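vornus-lodging-notices

README, last touched 2/27/18

Text of guest-facing notices from hotels and motels. Lobby cards, back-of-door sheets, housekeeping slips, pool rules. Typed up by hand, one notice per record. 354 records right now. More coming in April if the Sarnard batch clears.

What's in it

notices.csv - the main table
places.csv - one row per property, 8 properties so far
codes.txt - the topic codes, 7 of them, explained badly but explained
old/ - don't use, kept so the early links still work

Columns in notices.csv

id - number, not in order, gaps are fine
place - matches places.csv
spot - where the notice was posted (door, desk, elevator, bath, pool, other)
topic - see codes.txt
text - the notice itself, line breaks turned into a slash
lang - two letters
year - year printed on the notice, blank if none. Most are blank.

Where it came from

The Grollar motels sent scans of everything they had in a binder. El Khatib guest house let us copy theirs at the desk. The rest were typed on site. Phone numbers and managers' names are taken out and replaced with XXX. If you find one we missed open an issue, don't paste the number in the issue. 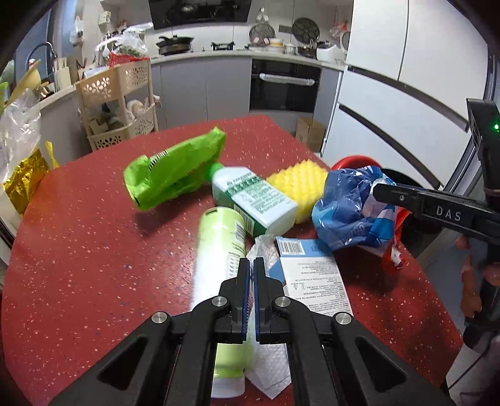 Red speckled tabletop, kitchen behind.

Typing rules

Keep the spelling of the notice. "Towells" stays "towells". All caps stays all caps. Handwritten additions go in square brackets. Anything we couldn't read is three question marks. Prices kept as printed, no conversion.

Known problems

Topic 5 (safety) and topic 7 (fees) overlap - late checkout warnings ended up in both. Will sort it out.
Some Grollar notices are the same sheet posted in two buildings. They count as two records. Drop one if that bothers your numbers.
Accents got eaten in an early export. Fixed in notices.csv, not fixed in old/.
Slash in the text column is also sometimes a real slash. Sorry.
The spot column for El Khatib is mostly "other", nobody wrote it down at the time.

Using it

Fine for teaching, word counts, readability work, sign rewriting. Not good for anything about what hotels do in general, the sample is just who said yes. Dont use it to rate the properties.

Free to reuse with credit to Vornus. Ask before reposting the scans, those belong to the motels and aren't in this repo anyway.

Changes

v5 - spot column added, duplicate ids removed
v4 - Grollar scans typed up
Earlier versions not logged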